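Neues aus dem Nähzimmer: Stoffreste, Frottee und ein Nachmittag in Gindholm

Liebe Leserinnen und Leser,

nach der langen Sommerpause melde ich mich endlich wieder, und ich muss gleich vorwegschicken, dass dieser Beitrag etwas ausführlicher wird als sonst. Es hat sich einiges angesammelt, im Kopf wie in den Regalen. Wer regelmäßig näht, kennt das ja: Man räumt im Frühjahr ordentlich auf, nimmt sich vor, wirklich nur noch das zu behalten, was man auch verarbeitet, und im August steht man wieder vor einem Schrank, dessen Tür nicht mehr zugeht.

In unserem Nähtreff in Visham haben wir deshalb beschlossen, den Herbst ganz den Resten zu widmen. Keith Henare hatte die Idee schon im letzten Jahr, damals kam uns die große Patchworkdecke dazwischen (156 Quadrate, ich träume heute noch von den Ecken!), aber diesmal machen wir Ernst damit. Jede und jeder bringt mit, was zu Hause liegt, und dann wird getauscht, sortiert und zugeschnitten. Willkommen sind Baumwolle, Leinen, Frottee, Fleece, alte Handtücher und Bettwäsche, auch Bänder und Borten, von denen man ja immer genau zehn Zentimeter zu wenig hat.
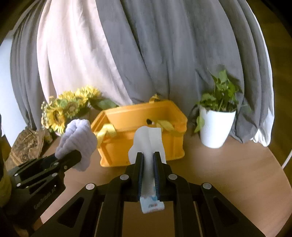 Weiches in Weiß und Flieder, dazu gelbe Bänder an der orangefarbenen Kiste.

Beim Sortieren hat sich bei mir eine Methode bewährt, die ich von Effie Shearer gelernt habe. Effie hat früher in der Änderungsschneiderei Sandhu gearbeitet und dort jahrelang mit den kleinsten Stückchen noch etwas anzufangen gewusst. Sie sortiert zuerst nach Griff und erst danach nach Farbe. Das klingt zunächst umständlich, und ich habe mich anfangs auch gesträubt, weil ein nach Farben geordnetes Regal nun einmal so viel hübscher aussieht. Aber wenn man eine Wärmflaschenhülle nähen möchte, sucht man eben etwas Weiches, und ob es dann blau oder grün wird, entscheidet sich meistens ganz von selbst. Inzwischen habe ich ein Fach für Glattes, eines für Flauschiges und eines für alles, was fusselt. Das letzte ist leider das vollste.

Ein paar Worte noch zum Frottee, denn danach werde ich am häufigsten gefragt. Viele trauen sich nicht heran, dabei ist der Stoff viel gutmütiger als sein Ruf. Wascht ihn unbedingt vor, am besten zweimal, und lasst den Weichspüler weg, wenn später ein Handtuch oder ein Waschlappen daraus werden soll. Ich nehme eine Jeansnadel und einen etwas längeren Stich, und die Kanten versäubere ich sofort nach dem Zuschneiden, sonst liegt das halbe Zimmer voller Schlingen. Bei dicken Lagen hilft es sehr, den Druck des Nähfußes ein wenig zu lockern. Und bitte Klammern statt Stecknadeln! Ich habe einmal eine Nadel in einem Badetuch wiedergefunden, und zwar mit dem Fuß.
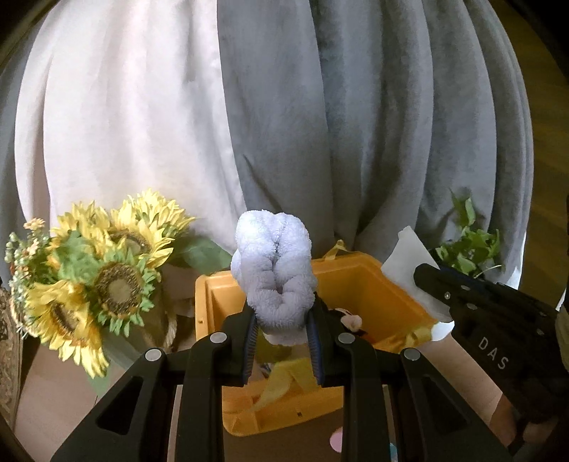
Wer noch nie mit Flor gearbeitet hat, fängt am besten mit Waschlappen an. Zwei Quadrate, rechts auf rechts, eine Wendeöffnung lassen, umdrehen, einmal knappkantig absteppen, fertig. Eine Aufhängeschlaufe aus einem Stück Band macht sich immer gut, und für Kinder kann man die Ecken abrunden. Aus meinem letzten abgelegten Badetuch sind auf diese Weise ein kleiner Stapel Waschlappen und ein Lätzchen für die Nachbarin geworden, also für deren Enkel natürlich.

Ganz besonders freue ich mich auf unseren Ausflug nach Gindholm. Dort gibt es einen Stoffmarkt, der in diesem Jahr mit 70 Ständen aufwartet, und im alten Spritzenhaus nebenan wird Kuchen verkauft, von dem ich euch schon seit Jahren vorschwärme. Wir fahren gemeinsam mit dem Bus ab Bridow. Für die Fahrt sind noch Plätze frei, sagt bitte Keith Bescheid, wenn ihr mitkommen möchtet, und bringt eine große Tasche mit (ja, auch diejenigen unter euch, die angeblich nichts kaufen wollen).

Für den Resteherbst selbst braucht ihr euch nicht anzumelden. Kommt einfach vorbei, gern mit Maschine, wenn ihr sie tragen mögt, ansonsten stehen im Treff welche bereit. Effie bringt ihre Schnittmuster für Topflappen und Beutel mit, und ich koche Tee.

Im nächsten Brief erzähle ich dann, was aus meiner angefangenen Steppjacke geworden ist. Bis dahin herzliche Grüße, und lasst die Spulen nicht leer werden!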